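Midska: shadow-shuffled grasping episodes
README, second go at it

Hello! If you came from the Wodville page, you want the folder called episodes_b. The other one is the first attempt, kept so that my old plots can still be redrawn. Please don't train on it, the gripper timings are off by one step all the way through.

What you get is 941 simulated grasping episodes, each with an overhead view, joint angles, gripper state and a yes/no for whether the object was still held at the end. I made them to try out one fairly small idea: if you move the lights and the big shadow-casting shapes between episodes, and leave everything else alone, does a grasping policy stop getting muddled by dark patches on the floor? (Mine used to reach for shadows. It was maddening to watch.)

How I split it

400 episodes have the lights fixed. The rest have the lights shuffled at the start and then held still until the arm stops. I train on each lot separately with the same settings, then test both on a held-out set of 359 starts that isn't in this download yet. It's sitting on the Grekonby machine and I'll put it up when I've sorted the file names out.

So far the shuffled policy does better on hard-edged shadows and slightly worse on plain, evenly lit floors. I ran it with 4 seeds and the gap on the hard shadows showed up every time, though one of them was close enough that I wouldn't bet my lunch on it. The plain floor result surprised me, and I still don't have a good story for it. My best guess is that the policy is leaning on contrast to judge depth, so when you take the contrast away it dithers. If you can think of a neat way to check that, do open an issue!

Loading it

Use the loader in the Samarakoon tools folder, the newer one. It pads short episodes at the end with the last joint position, so mask those steps out before you work out a loss. I forgot once and lost a whole Thursday to it. 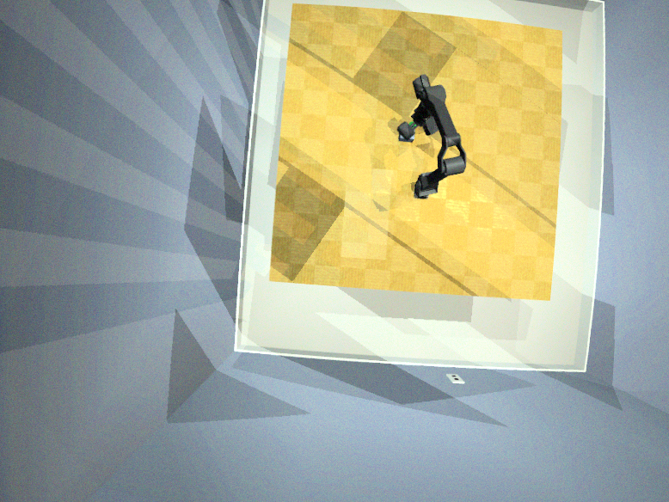
3 min read

The checkered floor stays the same yellow in every episode, and so do the frosted walls round the arm. Only the light and the things blocking it get moved, so you'll find big dark rectangles on the squares in some episodes and thin diagonal lines in others, or both at once. The grey ground outside picks up shadows too. I crop that off before training, but the files have it all in case you'd like to try without the crop.

Known niggles: the arm's own shadow is much fainter than it ought to be, and I haven't found the setting that fixes it. Object weights are all identical. The held/not held flag is only checked on the last step, so a lucky late catch counts as a yes.

Still to do: upload the test starts, redo the joint limits table, add a smaller download for slow connections.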